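Shelf compartment, second arrangement

Mon 24 March

The compartment beside the louvred divider has been in use since we moved to Gelham, and until last week it held whatever was put down in it. I have now sorted it properly. The notes are for my own reference, and for Costel Golob, who asked how I had divided a Kullano unit between bathroom things and reading.

The usable width is 42 cm. I measured at the floor of the compartment. The slats on the left let air through, so anything that gets damp goes on that side. Books go on the right.

Toiletries are along the back. The pump bottles are on the left because they are used most and the nozzles need clearance above. The tall blue bottle comes next. It is top-heavy when full and should not be at the front, where a sleeve can catch it. The facial cleanser is a tube with a flat crimped end. I had been laying it down, which wastes depth and lets it roll under the towel. Stood upright it takes up very little floor.

The gaiwan is the odd item. It lives here because the kitchen cupboard is at its limit and I drink tea while reading. Lid on, saucer under, to the right of the bottles. I considered a small tray and decided against it. The saucer does the same job.

The towel is folded and kept front left. I tried rolling it, but a roll needs something to stop it and there is nothing suitable. A folded towel stays where it is put. I have left the tag on.

The books stand upright on the right half. One of them is 拖延心理学, on the psychology of procrastination, which I started in March of last year and have not finished. I weighed the heaviest at 704 g. Without a bookend they fan out slightly, and I have accepted that for now. The Faltberg bookend I ordered has a base plate 11 cm deep and would sit under the saucer.

Still to do: felt pads under the bottles, and a decision on the bookend.

3 comments

Mbwambo
Wouldn't the books be better off away from the bathroom stuff altogether? Mine went wavy within a winter.

Costel Golob
Thanks for this. Mine is 9 cm narrower, so I think the tea things will have to go. Does the cleanser stay up by itself? What goes beside it?

Author
Mbwambo: possibly. I will check the page edges at the end of spring and move them if needed. Costel: it stands on its cap if the cap is wide enough. Leave a gap in front of the bottles for it and keep the towel well to the left.
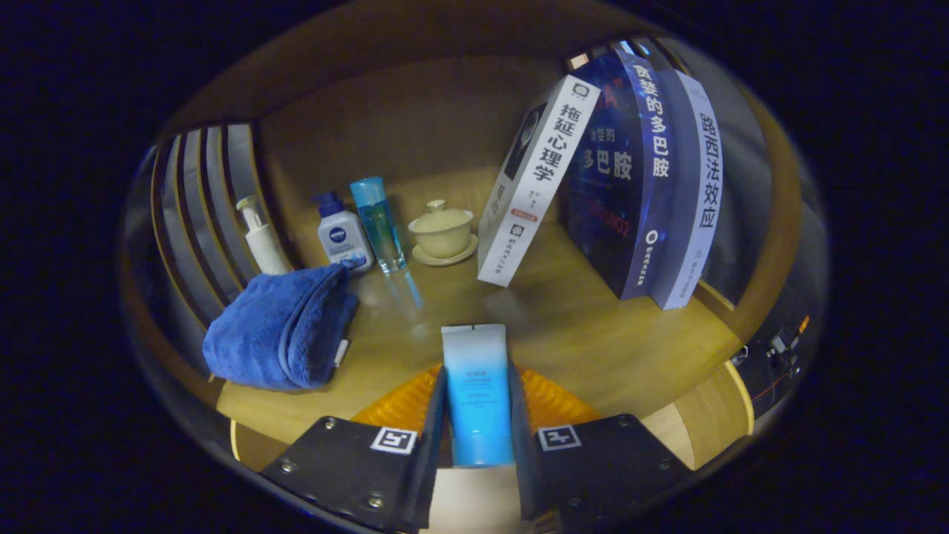
If yours is too narrow for both, I would give up a book before the saucer. Send me the depth as well and I will work out whether the bookend fits.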